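Robotics Project Course, Week 5 Handout
Grasping soft things: closing the hand on cloth
Oct 7, 2024

Welcome back! The block-stacking reports from September were a pleasure to read, and several of you asked when we'd get to something harder. This is the week. We leave rigid objects behind and start on cloth, and I think it's the most fun unit in the course.

Why cloth is different

A wooden block has six numbers you care about: three for where it is, three for how it's turned. Once you know them, you know the whole block. A towel has no such list. Push one corner and the far corner may move, or it may stay put while a fold appears in the middle. Two towels dropped from the same height land in two different shapes. Your planner from Unit 1 assumed that the object keeps its shape while the fingers close, and that assumption is gone now.

The good news is that cloth forgives a lot. You can be off by the width of a finger and still come away with a handful. You also can't chip it, so feel free to be bold with your first attempts.

Words we'll use

Pinch: two fingertips meet with a thin layer between them. Good for edges and hems.
Scoop: the fingers come in low and gather material toward the palm.
Bunch: the fingers press down and close together, so the material rises into a lump between them.
Slip: the material moves against the fingertip. Not always bad. We'll use it on purpose in Unit 3.

Most teams start with the bunch because it needs the least information. You don't have to find an edge. You need a rough height for the surface and a safe closing force, and then you go. Do start there, but look closely at what the material does near the fingertips. The wrist camera is your best friend in this unit.

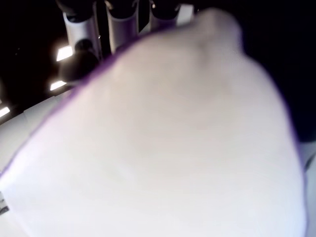
Does the hem matter if the hand only ever grabs from the top? Flondley team wanted to know, and went on to say that their bunch code ignores color completely and they'd like to keep it that way. It's a great question and I'm glad it came up early. For the grab alone, no, you can ignore the hem. For anything that comes next (unfolding, hanging, laying flat) you'll want it badly. A colored edge gives you a direction, and from a wrist view a direction is worth a lot, especially when plain material takes up most of the picture and there's hardly any texture to track. So keep your simple bunch, and log the edge pixels anyway. You'll thank yourselves in Unit 3.

Lab work

1. Pull the newest version of Sitell and run the hand check before you load your own code. If the fingers don't open evenly, stop and recalibrate.
2. Set the closing force to the lowest setting and raise it one step at a time. Write down the first setting that holds.
3. Run your bunch grasp 15 times. Shake out the cloth and drop it again between runs. Please don't arrange it to be nice to the robot!
4. Save the wrist view at contact, at full close, and after the lift. That gives you 3 views per run.
5. For each run, note held, partly held or dropped, plus one line on what you think happened.

The Warnley and Claeys teams share a bench this week, so please agree on hours between yourselves. A full set takes about 300 minutes if you include resetting and notes, so split it over two sessions.

A tip on exposure: white material under bench lights washes out fast. If your edge detector finds nothing, look at the raw view before you touch the thresholds. Turning a lamp toward the wall often fixes more than an evening of tuning.

To hand in

Your log, your saved views, and a write-up of no more than 1,000 words. Spend most of it on the runs that failed. I'd love to see one failure you can repeat at will, with your best guess at the cause.

Reading for next time: the course notes on friction cones, sections 2 and 4. Skip the proof in section 3 unless you enjoy that kind of thing (I do).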